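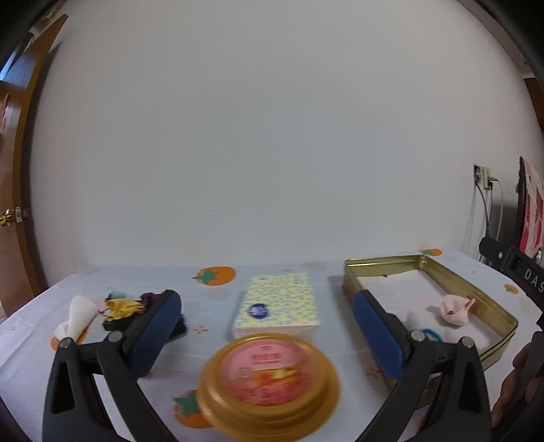
Empty tins wanted for Plondton holiday drive

The Mimis community pantry in Plondton is asking residents to drop off empty cookie tins, candy tins and small gift boxes ahead of its holiday baking drive in November. Collection starts on 5th October at the Qureshi Bakery on Stasow Street.

Last year the pantry gave out 200 boxes of homemade cookies and ran short of containers in the final week. Any shape or color will do – round, square or shallow – and old labels and stickers can stay on. Tins without lids are also welcome and will be covered with wrap.

Containers should be washed and dried before drop-off. The bakery will take up to 7 per household. Glass jars cannot be accepted.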